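Choosing a White for a North-Facing Room

February 2023

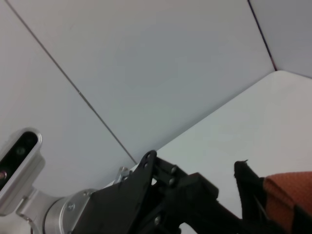
Why the first coat was wrong

I painted the small room at the back of the house in December and repainted it six weeks later. The first color was a warm white from Brandano, which looked like cream on the card and like weak tea on the wall after three in the afternoon. The room faces north and has one window. Nothing in the can was defective. I picked it under a store light and never looked at it anywhere else.

These are my notes from the second attempt, mostly so I don't repeat the process when I get to the hallway.

Reflectance

Most manufacturers print a light reflectance value, or LRV, on the back of the card or in the data sheet. It runs from 0 (black) to 100 (a perfect white that no paint reaches). Household whites mostly fall in the eighties and low nineties. The number tells you how much light comes back off the wall. It says nothing about hue, so two whites with the same LRV can look plainly different side by side.

I had assumed a higher LRV would fix a dim room. It helps a little. The window sets the limit, and past a certain point a brighter white in low light just reads as gray.

Undertone

The easiest way I found to see an undertone is to lay the card on a sheet of plain printer paper. Printer paper usually has brighteners in it and leans blue, so it exaggerates any yellow or pink in the sample. Comparing a card with another card from the same strip is less useful. They are all mixed to sit well together.

A wall will also change from its neighbor with no change in paint. Where two planes meet at a corner, each one faces the light at a different angle, and one will nearly always look cooler or brighter. I spent an evening convinced I had opened a mismatched can before I swapped two sample boards and watched the difference stay with the wall.

Sample boards

I cut boards from leftover hardboard, primed both faces, and gave each one two coats with the same roller I would use on the walls. Brush samples dry with a different texture and look darker. I left an unpainted border on the first few, which was a mistake, as the brown edge pulled every white toward blue.

Four candidates made it to boards: the original Brandano, two from Moura, and one from Prerura. I moved them between the walls morning, noon, and evening for a week, with the lamp on for the last check. Both Moura whites turned faintly green next to the window. The Prerura held up best and is what I used.

Sheen and bulbs

Flat finish, all four walls. Eggshell wipes down better, but the patched plaster by the door showed every ridge under a side light. I sanded it with 125 grit, skimmed it again, and it still showed. Flat hides it.

The ceiling fixture now has an 800 lumen bulb from Vorar at 3000 K. The old one was 2700 K and was responsible for part of the tea color. I should have changed the bulb before buying any paint.

Cost

The second round came to 57 dollars for the gallon and 27 for primer, roller covers, and tape. The hardboard was already in the garage. I have most of a gallon of the first white left, and it may go in the closet under the stairs.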